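4. Recording the mug-and-coaster task

By now both arms should be calibrated and answering to the leader handles (if they aren't, please go back to section 3, it will save you a lot of grumbling later). In this section you'll collect the demonstrations that the Resholm policy learns from. Set aside a good long morning for it, and have something to drink within reach, but well away from the table.

4.1 Setting out the objects

1. Place the tray in the middle of the table, a little nearer to you than to the back panel, where both grippers can get to it comfortably.

2. Stand the four mugs in the tray, leaving some of it open. Turn the handles whichever way you like, and please do vary them from one episode to the next! Our early Trundton set had every handle pointing the same way, and the policy trained on it was hopeless with anything else.

3. Lay the five coasters behind the tray in a loose row. They don't need to be straight or evenly spaced.

4. Bring the arms in slowly from either side until the grippers are down at the mugs, one toward the left end of the tray and one toward the right. Check that the purple cables follow the forearms and can bend freely at the elbows.
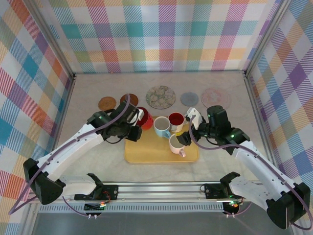
5. Open and close each gripper once, then back both arms out to the rest pose before you start recording.

CAUTION: Keep your hands outside the side rails whenever the arms are powered. If you need to move a mug, pause the session first.

4.2 Recording

6. Type the task name, press Record, and move one mug to one coaster. Go at a calm, steady pace.

7. Press Stop as soon as the mug is released and the gripper is clear of it. Long idle stretches at the end teach the policy to dawdle.

8. Reset the objects and repeat until you have 100 episodes.

Note: Keep your fumbles, as long as you recovered from them. Melahat Dağdelen compared the two approaches on our Flores set of 536 episodes, and the policy trained with recoveries left in was much better at trying again after a missed grasp. Throw out only the episodes where a mug tipped over or the recording dropped out.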